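Lornstead Library to Extend Evening Hours from October

The Lornstead Public Library will remain open until 10 p.m. on weeknights beginning in October, following approval of the revised schedule by the library board. The change applies to the main building on Gotcombe Street and will continue through the end of the spring term. Weekend hours are unchanged.

The decision follows a survey of cardholders carried out over the summer. Respondents were asked when they would most like to use the building and what they would come to do. Evening study space was the most frequent request, followed by later access to the children's collection and a longer period for picking up reserved items. Parents working day shifts and students enrolled in evening courses were strongly represented among those who replied.

Under the new schedule, the circulation desk will be staffed until closing. Reserved items may be collected from the shelves beside the main entrance at any time the building is open. The local history room will close at 6 p.m. as before, and materials from that collection must be returned to the desk by 5:45 p.m. Readers who need the room at other times may apply in writing for an appointment.

The second-floor reading room, which has been closed for refurbishment, will reopen on the same date as the new hours take effect. The work was carried out by Wibisono Interiors and included new lighting, replacement carpeting and the repair of the original window frames. The room now has seats for 175 readers. Of the small study rooms along the north wall, 3 may be reserved by groups, and the remainder are available without reservation.

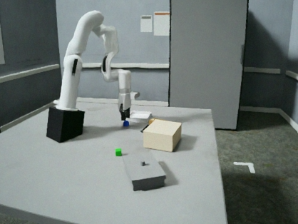 Furniture for the reading room was chosen after a trial period in which several table types were placed in the lobby for comment. Readers asked above all for surfaces on which books, notes and a laptop could be laid out side by side. They also favored pale finishes over the dark tops used in the old room, which many found tiring under artificial light. A large, light gray table met both requests, and tables of similar color have been placed along the center of the room. The older oak tables have been moved to the periodicals area on the ground floor.

Study rooms may be reserved for up to two hours at a time, either at the circulation desk or by telephone. A room that has not been claimed within 30 minutes of the start of a reservation will be released to other readers. Food is not permitted in the reading room or the study rooms. Drinks in covered containers are allowed.

The branch library in Nedau will keep its present hours. Items borrowed in Lornstead may continue to be returned there, and the van service between the two buildings will make an additional run each weekday afternoon. Requests placed before noon will normally be ready for pickup at either location on the following working day.

Visitors arriving after 6 p.m. should use the Gotcombe Street entrance, as the door to the rear parking lot will be locked at that hour. The parking lot itself will remain open and lit until the building closes. The elevator can be reached from both entrances during the day and from the Gotcombe Street entrance in the evening.

The board will review attendance figures in the spring before setting hours for the following year. Written comments on the new schedule may be left at the circulation desk in either building.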